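How to Keep a Scorebook for Your Local Softball Team

If you've ever sat in the stands at Bastdale on a spring evening and seen somebody hunched over a big spiral book with a pencil behind one ear, that was most likely me. I've kept the book for our women's softball team for 46 games now, and every April a few people come over and ask how it works (I love it when they do!). So I finally sat down to write it all out.

What you need

A scorebook with room for at least twelve batters a side, two pencils and a decent eraser. Please don't use a pen. You will get something wrong in the first inning, everybody does, and a page full of scribbles is no fun to read at nine o'clock at night when the coach wants to know who was on second.

Before the first pitch

Get both lineups and write them down the left side of the page in batting order, with the uniform number first, then the name, then the position. Positions go in as numbers: pitcher is 1, catcher 2, first base 3, second base 4, third base 5, shortstop 6, and then 7, 8 and 9 for left, center and right field. It feels like a secret code for an inning or two and then it sinks in. Read the lineup back to the other team's scorer before you sit down – I skipped this once at Endale and had two batters switched for most of the game. 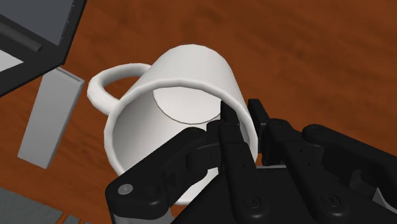
Olga Bustos wrote to me after I posted the first half of these notes: I learned on baseball and kept getting stuck on what to do when the shortstop throws to first. Do you write both players down or only the one who made the out? I'd been putting a lonely little 3 in the box all season.

Write both, Olga, in the order the ball traveled. A grounder to short and a throw to first is 6-3. If the first baseman scoops it up and steps on the bag herself, that's 3U, with the U standing for unassisted. A fly ball to center is F8. Circle the out number in the corner of the box so you can see at a glance how many are gone.

Hits and runs

Each box has a small diamond in it. Draw a line from home to first for a single, carry on to second for a double, and so on around. When the runner moves up later, keep drawing in her box, and when she scores, shade the whole diamond in. Strikeouts are a K, and a backward K means the batter was caught looking. Walks are BB. 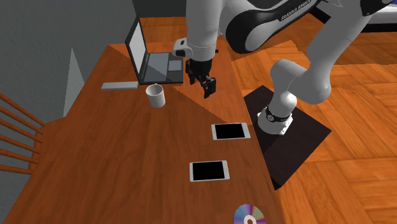 Adding up is the part people put off, and I do understand, but please do it the same night while you still remember that odd play in the fourth. Total the runs, hits and errors for each inning along the bottom, then each batter's line across the right side. To check it, add up the other team's putouts, your runs and your runners left on base. That should match the number of your players who came to bat.

If it doesn't match, go back inning by inning. Nine times out of ten I've forgotten a runner stranded on third.

Substitutions

Draw a heavy vertical line where the new player comes in and write her name underneath the one she replaced, along with the inning. Do it right away, even if your hot dog gets cold.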